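Stinuvley workshop, packing room
Notebook entry, 07/05/2021
Entered by: Subira Minja
Read and initialled: R. Kütt

Purpose. To continue the packing trials begun in January, with attention to toiletries and small cosmetic items. The earlier entries dealt with clothing and shoes only, and Gonçalo Bettencourt has asked that the guidance for small items be settled before the travel sheet is passed to Ekia.

Materials. One suitcase with a zipped rim, dark lining, mesh compartment to one side and a fabric divider. Assorted tubes and bottles from the Horobets box. Kitchen scales, the old pair. The luggage scale is still with Katia Colombo and should be returned to the second shelf when she has finished with it.

Procedure. The suitcase was laid open and flat. Toiletries were to go in before any clothing, contrary to the order used in January, when they were placed last and had to be pressed down to allow the zip to close. Tubes were to be handled by the middle and kept clear of the cap, and were to be set down in the main compartment with the cap towards the bottom of the case. Bottles were to be bagged. Tubes were left unbagged for this trial so that any leakage could be traced to a particular item. 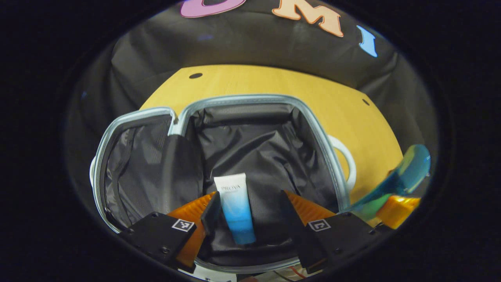 The mesh compartment was reserved for flat articles: flannels, a sponge bag folded empty, and the printed list. Osvaldo Colombo is of the opinion that tubes should go behind the mesh, where they can be found at once on arrival. The point is recorded and will be tried separately. It was not adopted on this occasion, as we wished to change one thing only from the January method.

Weights. Bagged bottles, first load: 300 g. The same load with the outer bag removed and the smaller bag substituted: 283 g. The scales read to 1 g and were set to zero between loads. The full toiletries load must remain under 1,000 g if the Devo sheet is to be followed, and both arrangements leave ample room for this.

Remarks. The dark lining makes dark caps difficult to find. A pale cloth laid in the bottom of the case is suggested for the next trial; Rūta Kütt will look one out. The divider should be held back with one hand during loading or folded under beforehand. We have no settled practice on this and the sheet should state one.

Outstanding.
Repeat with tubes behind the mesh (O. Colombo).
Check for leakage after the case has stood upright overnight.
Replace the missing lid from the Horobets box.
Amend paragraph 2 of the travel sheet so that toiletries precede clothing. Draft to G. Bettencourt for comment.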